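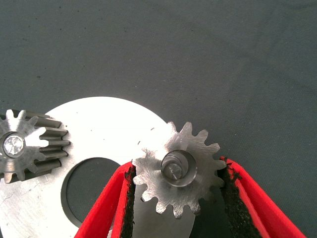
Review: Stakham practice gear set, after two months of use

I bought this set in January from the online shop Cokier, for 133 dollars with delivery. I teach myself how gear trains work, as a hobby, and I was tired of plastic gears that bend when you put any load on them. Stakham sells the parts without a frame and without a motor. You get metal spur gears, a big flat disc with a hole in the centre, shafts and a small sheet of instructions.

The first impression is weight. The parcel was heavier than I expected and the cardboard inside was already torn at one corner, but the parts did not suffer. The bigger gears are thick, so the teeth are long, and two of them stay meshed even if your shafts are not perfectly in line. For a beginner this is very helpful. With my old thin gears I lost whole evenings only to alignment.

The disc is the part I like most. I use it as a base plate when I sort the gears, and also as a flywheel on the longer shaft. The edge of the centre hole is clean and I did not cut my fingers on it. On the other hand, the surface takes fine scratches easily. If you want it to stay pretty, keep it on cloth. I work on a piece of dark grey fabric, the small parts do not roll away so quickly, and the grey metal is still easy to find. Under a strong lamp the disc shines so much that I must turn the lamp to the wall.

Now the less good things. The sheet of instructions has 21 drawings and almost no words, and the drawing for the compound train shows one gear the wrong way round. I wrote to Stakham and they answered after about 2 weeks, politely, with a corrected page. The bores are a little tight. On one gear I needed oil and a lot of patience before it went on the shaft. My neighbour's set, bought at the Ambaye hobby market, had the same problem, so I think it is normal for this product.

There is also no box with compartments. For this price I would like one. I keep everything in an old biscuit tin, with paper between the gears so the teeth do not knock each other.

Compared with the Bokinthorpe set, which I borrowed from the library of things, Stakham has better teeth and worse paper. The Bokinthorpe book is really nice, with exercises and colour pages, but the gears are thin and noisy. If you buy for a child, I would take Bokinthorpe. For an adult who wants to feel real metal, Stakham is the better choice, and if you see it under 100 dollars, do not wait.

I will order a second long shaft next. The shop sells it separately, but the delivery costs almost the same as the shaft.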